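Best way to clean and sort mesh zipper pouches?
Posted May 2024 in Home & Workshop

I've fallen hard for those see-through mesh zipper pouches, the grid-patterned plastic kind with red zippers, and now they hold nearly everything small I own! Cables, spare caps, craft bits, receipts. I keep a few on the white table where I do all my fixing and sorting, and the rest go in wire baskets.

Two things I'd love help with. First, they get a dull film, and I don't know what's safe to use on the plastic. Second, I slip a smooth plastic sheet inside some of them to keep papers flat, and it always wants to curl out of the opening. Is there a trick to it? 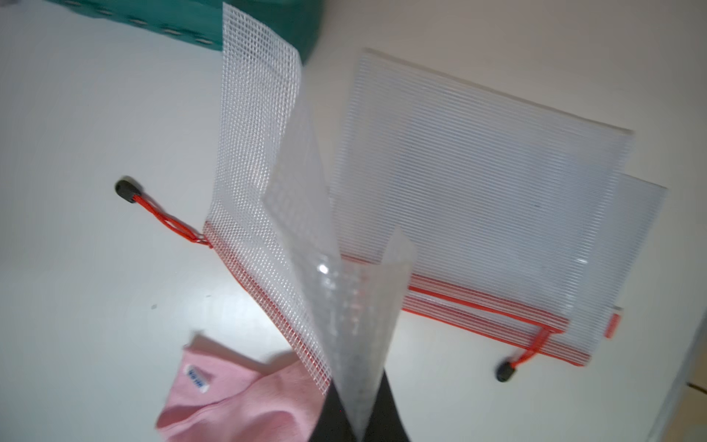
Plondell
Oh, I love these pouches too, so I'm glad you asked! The curl goes away if you trim the sheet a little narrower than the pouch and round off the corners with scissors. Put it in with the bend facing down, zip it up, and leave it under a heavy book overnight. Mine have stayed flat since August.

For the film, use lukewarm water and one drop of dish soap on a soft microfiber cloth. Wipe along the threads, then go back over it with plain water. Skip the paper towels, they leave lint in the zipper teeth and you'll be picking it out forever. Clear the table first as well. Little specks of grit get under the pouch and scratch it when you press down.

I fold my cloth in quarters so there's always a clean side, but bunched up is fine for corners.

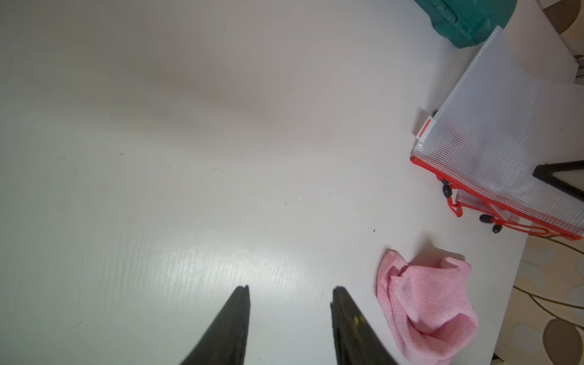
Gumel
Does the soap ever make the zippers stiff? Mine got so sticky I nearly threw the whole batch out. Then I ran a plain candle stub along the teeth and wow, what a difference! Open and close it 6 times and wipe off the extra wax. Also DON'T put them in the dryer. I did that once. Never again.

Schwaiger
Agree with the soap and water. I have 56 of these (yes, really) and I clean them in batches, with the pouch lying flat and the cloth right next to it. A batch takes me 30 minutes with the radio on and I enjoy every bit of it.

For sorting, I go by how often I grab a thing. Daily stuff stays on the table, and the rest goes up in wire baskets on the wall, where you can see straight through the mesh and the plastic. A basket with dividers is great for this!
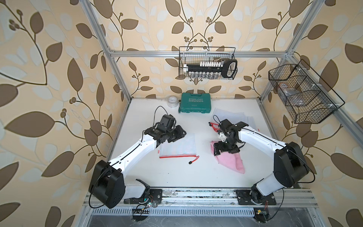
Pouch and pink cloth on the table, baskets up out of the way

One more thing, put a paper label inside facing out. Stickers on the outside peel off that grid surface in no time.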